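Shelf cell notebook, Jarkham bench
September, opened 7:30 in the morning

Restarted after last night's stop. The log has the arm going into protective stop at the end of a pick, lower level, gripper open. Force on the wrist went past the limit and the Gindum controller cut motion as it should. No damage to the rack. Brakes held, e-stop chain checked at both buttons before anyone put a hand in.

First thought was a bad depth reading, so I pulled the planner output. The target pose was fine. What was off was the retreat. The planner backs straight out and then lifts, and it lifts too early when the pick is near the front of a low shelf. The wrist comes up under the lip of the shelf above. Limit is set at 30 N, so it doesn't take much.

Went through the approach again at 9 percent speed with the pendant in hand, lower level, sauce jars, fingers open. Main shelf left stocked: pouches, the sweet potato bag, oolong tea in the next bay.

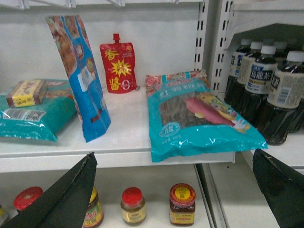 Skirkenano wrote back on the thread that the retreat distance was never meant for two levels. It was tuned on the single-level Mizuno rack and carried over in the config when we moved, and they would not trust any lift from the lower level until it is a separate setting. They also asked why the collision model has the shelf lip as a flat plane with no thickness. Fair point, I had not looked at that. It does.

Changes made before lunch:
retreat distance now set per level
lower level backs out 700 mm from the upright line before any lift
shelf lip put into the collision model as a solid, bag overhang added as margin on the main level

The overhang bothers me more than the retreat does. Soft bags don't end up where the model says they are, and a finger coming up from below could catch one. Margin is a guess for now.

Ran 7 dry cycles on the lower level after that, no jar picked, no stops. Wrist force stayed flat on the way out.

Finger pads need a look too. There is a frayed strip on the left one, and a worn seam on the right. Don't know if that is from the stop or older. Check the spares drawer.

Open: full speed not tried. Keep the cell in reduced mode until the lip model is measured on the real rack – calipers are in the Gindum case.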